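The Long Life of the Kitchen Table

My grandmother's table came to me with a wobble, a burn mark shaped like Ohio, and a drawer that wouldn't open until we had owned it for two winters. Inside were a church bulletin, a set of brass tacks and one very old peppermint. I mention this so you know where I stand on the subject of tables. I am not neutral. I think a good one is the most important thing in a house, ahead of the bed and well ahead of the television, and when I heard there was a woman in Castine who spends her days bringing tired ones back to life, I packed a thermos and drove up to see her.

Priya Abernathy works out of a former sail loft at the bottom of a steep lane, with a woodstove at one end and tables stacked legs-up at the other. She took over the business from a man named Gallagher, whose name is still on the door. He taught her to scrape before sanding, and to leave a table alone for a week before deciding what it needed. "You want to rush in and fix everything," she told me, pouring out tea. "Then you find you've fixed the part people loved."
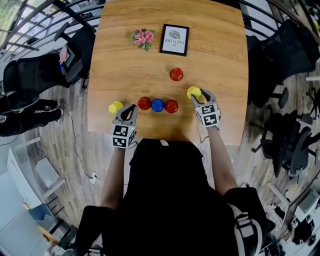 Most of her customers, she says, ask first about color, and she tries to steer them toward how they live. Do they eat at the table, or pay bills at it? Are there children? A dog with opinions? She is fond of finishes that leave wood looking like wood, a warm light brown with the grain showing plainly, the kind of top where you can set both forearms down and get on with whatever needs doing. Dark stain, in her view, is for dining rooms that are used at Thanksgiving and dusted the rest of the year. I have one of those, and I took the remark in the spirit it was meant.

The money side surprised me. A full restoration at her shop runs to some 600 dollars, more if there are legs to be turned, and she once talked a couple out of spending 3,000 on a new table by showing them what was under the paint on the old one. It was maple, as it happened, painted green in somebody's kitchen and then white in somebody else's. They cried a little when they saw it. Priya cried too, and then they all had to have more tea.

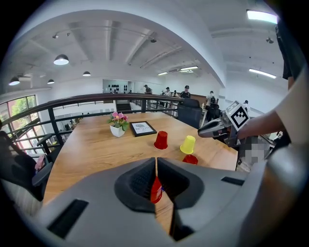 What a table holds between meals tells you a good deal about its people. My aunt in Sedano kept hers bare as a landing strip, wiped down twice a day, and we were all slightly afraid of it. My own tends toward mail, seed catalogs and a jar of pens that mostly don't work. I have come around to thinking the best arrangement is one nice living-looking thing at the far end – a pink orchid in a square white pot does it beautifully – and then plenty of room for a red plastic cup and whoever is drinking from it. Linen runners are lovely, but somebody always has to move them.

Priya has firm ideas about care, and I wrote them down on the back of my gas receipt. Wipe up water when you see it and don't lie awake over the water you missed. Keep the table away from the heater. Oil it in July, with the windows open, and give it 10 days before you put a hot dish anywhere near it. She uses an oil and wax blend called Tillonitz that smells faintly of oranges, and she rubs it in with old T-shirts, which customers now bring her by the bagful.
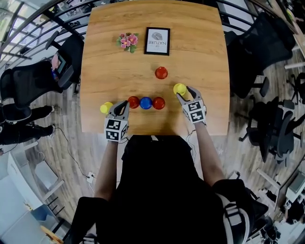

As for scratches, she would like us all to calm down. She showed me a farm table that had been through five generations of one family, with knife marks along one side and a row of little dents where a toddler had gone at it with a spoon. The current owner wanted the top made smooth. Priya sanded the rough spots, tightened the joints, and then asked him to come and look before she went any further. He ran his hand over the dents for quite a while and told her his father had made them.

He took it home the next morning, dents and all, tied down in the back of a borrowed truck with two quilts over it. I drove home myself that afternoon, with a tin of the orange-smelling oil on the passenger seat and a folded piece of cardboard from Priya's scrap bin, cut to size for the wobble.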